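Lejla Popescu
2025-03-20

1/ Six weeks of running a robot arm at the returns desk at Birlow. We refurbish rental-apartment kits: linens, remotes, small appliances. Notes on what changed for the people on the desk, as I get asked about it more than I get asked about the arm.

2/ Baseline. Before February, one person opened a kit, pulled everything out, sorted by type, checked against the list, repacked. 19 line items in the standard kit. Most of the time went on sorting. Most of the errors were in the checking.

3/ The arm does part of the sorting. It picks hard items off the table and puts them in trays. It does not do the checking and was never scoped for it.

4/ Hard items are fine. Cloth is the problem. A towel on top of a remote means the arm sees a towel. Someone has to pull linens clear first, so the job "sorter" became the job "person who prepares the table for the sorter." Same pay grade. I have raised this.

5/ Lungile Oosthuizen has worked that desk longest and rewrote the prep steps after the first week. Linens to the back, hard items forward, nothing stacked. Her version fits on an index card. The vendor's version was a PDF.

6/ Numbers, for those who want them. 1666 hard items attempted since start. 306 needed a person to step in. We count a step-in as any touch inside the cell, including nudging an item that was going to be fine.

7/ The step-ins are not evenly spread. Flat, dark, slippery things account for most of them. Remotes are the worst – the pads close, the remote pivots, the arm goes back for another try. Mugs give almost no trouble.

8/ Effect on the shift: less reaching, more waiting. Wrist complaints are down. Complaints about boredom are up, and we have no form for those. Lungile now checks the previous kit during the arm's cycle, which fills the gap and caught two missing chargers last week.

9/ The Metby site wants the same setup. They handle some 600 kits a month with a smaller crew. My advice was to redo the job descriptions before ordering hardware. We did it the other way around and are still patching the schedule.

10/ Next change is softer pads and a second pass for anything dropped. I'll post the step-in rate by item type once there's a full month on the new pads.

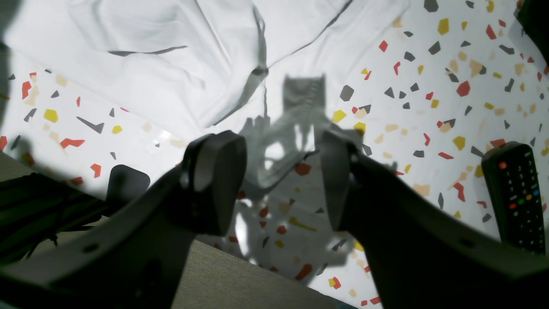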